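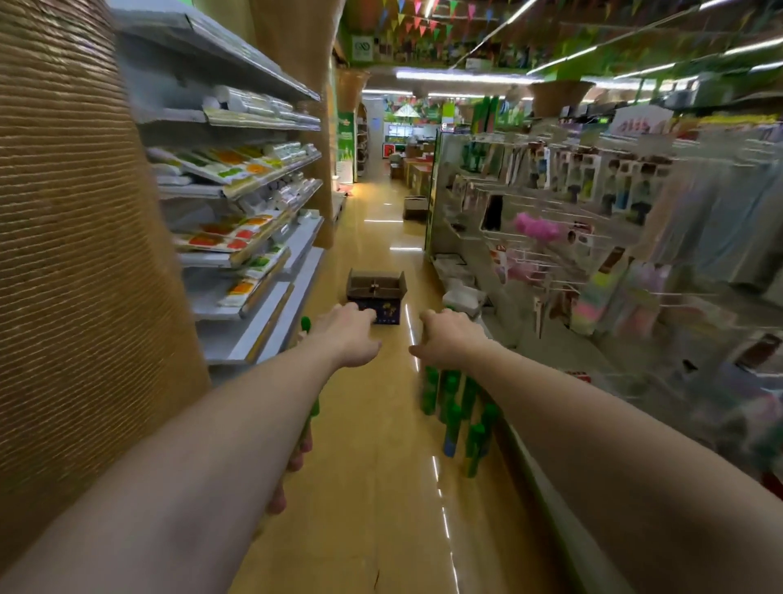
Budgeting for a shelf-stocking robot starts on the floor, and I mean the tiles, before you open a single brochure. Every machine I have been quoted on was demonstrated in a hall wide enough to land a plane. My customers shop in aisles. Walk yours at restocking time and look at what the machine would have to get past: an open carton in the middle of the aisle, green-capped bottles standing by the shelving, bare hooks sticking out into the aisle. Two hands can reach down into all that without a planning meeting. Price the robot that can do the same, then sit down for a minute.

Measure the narrowest point with the boxes out. The salesman from Pollell asked for my aisle width and I gave him the tidy Sunday figure, 64 inches. With cartons down it was 51. His base unit did not care for 51.

Check your floor for shine. Glossy tile under long strip lights gives some sensors fits. Ask for a trial on your own floor, lights on, and don't accept a video.

Write down what you stock by shape. Bottles, flat packs on sloped shelves, boxes on hooks, anything fluffy. Ask which of those the gripper handles today. "On the roadmap" means no. Emach at least had the decency to say no straight out, and I have thought kindly of them ever since – though not to the point of placing an order.

Put the extras on the same page as the price. Spare fingers, charger, software seat, the visit when it sulks. Sanaa Radwan at our Tunham store keeps a column headed "and also," and by March it was longer than the quote.

Look up. Bunting and hanging baskets are charming until something with a mast comes down the aisle.

Start with a cart. A decent powered one from Bouzid carries 200 pounds and follows you around like a dull but loyal dog. We bought 3. The arms can wait until next year's budget, where they have been living for some time.

Fold your empties as you go. This costs nothing and works with any equipment, including people.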